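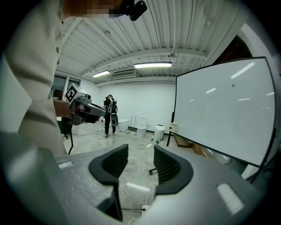
Malathi Reddy wrote back to our last letter asking whether the hand-held grippers were worth hiring for a second term, or whether the money would go further on something else, and I have tried to keep that question in mind all the way through this report.

Progress report to the Zeltbridge fund, June 16, 2019
Review of the Endgate hand-held gripper kit, on hire at Trumunville

First of all, thank you. The grant came through in February, a good deal sooner than we dared hope, and it has let us look at the kit properly and at our own pace (you will remember how we fretted over that in the application!).

The kit is a pair of grippers which a person holds and works by hand, each with a square printed marker on a white block, and the recordings are meant to teach a robot arm the same job later on. We chose bathroom tidying as our subject, a job our partners at Phetsri have wanted help with for years, and we set ourselves a target of 1000 usable recordings. So far we have 321, made over 11 sessions, and a further 77 were set aside when the tracking dropped out part of the way through.

I should say something about comfort, as it came up at nearly every session. The grippers are well balanced and most people took to them quickly, but the wrists do begin to complain after a long spell, and we now stop for tea rather more often than the timetable allows. The cables are the other grumble. They are thick and a little short, and Endgate have kindly promised to send us longer ones to try.
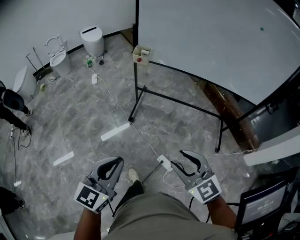 Can a newcomer use the kit without a full day of training? An hour is enough for most people, provided somebody experienced stays with them for the first few recordings.

Sombat Klinhom has rewritten the starting instructions in plainer words, and Endgate have asked whether they might borrow his version for their own handbook, which pleased us all very much.

On the money side we are a little under budget, mainly on travel, and with your permission we would like to put the difference towards a second term of hire. My own answer to Malathi is that the kit has earned it, although I would want the cables sorted out before we sign anything. The full accounts will follow with the next report, along with the session notes you asked for.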